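Lavari Hand-Held Gripper Pair
Equipment guide: what to order, what to budget, what to plan for

Lavari grippers are made for teams who want to record manipulation work by hand, at human speed, without tying up a robot arm for every session. You hold one in each hand and do the job! The arm can come later in your budget, or be shared between several projects, and your people can be collecting from the first week.

We love how quickly new operators settle in with these. Most are comfortable by lunchtime, and the questions they ask after that are about the task and hardly ever about the tool.

What comes in the box
Left and right hand-held grippers
Marker cube for each gripper
One set of spare finger pads
Charging dock with power lead
Printed setup card

Price
The pair is $867, with the dock included. A single replacement gripper can be ordered at any time, and it will match your existing one without a new calibration file. Tax and shipping are added at checkout.

Planning your budget
The grippers are the easy part to price. Storage is where first-time buyers come up short, so put it on the same purchase request. Two operators working full mornings will fill a small drive faster than you'd think, and copying files over a slow office network eats into the afternoon. We suggest a spare drive per pair - swap at the break, copy while the next session runs.

Finger pads are a wearing part. Teams handling cardboard go through them quickest, teams handling cloth can go months on one set. Order extra pads with the first shipment and you save on postage.

If you already run Skulus for session logging, the Lavari pair shows up as a standard device. Talukder wrist straps fit too (use the short ones, the long ones catch on the trigger).

Planning your space
A spare corner will do for tabletop work, but a big open room is a joy if you have one. Look up before you commit to a spot. Even, bright light over the whole work area matters more than floor size, and our own target is 800 lux at table height.
Leave room for operators to turn with their arms out. A large hall can take several people at once, with space left over for a table and a few chairs.
Keep the marker faces clean and in plain view while you work, and hold the body of the gripper well behind the cube. 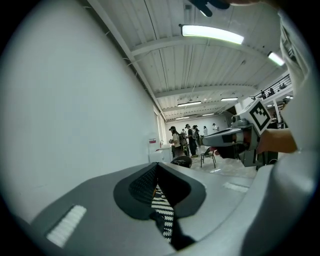

Ordering and lead time
Pairs ship from the Clurnoden warehouse, normally within 2 weeks. February is our busiest month, so get your request in early if you have year-end money to spend. Orders of several pairs go out together in one crate, labeled by pair so left and right stay matched.

Returns
Unused pairs can come back within a month in the original box. Opened finger pads can't be returned.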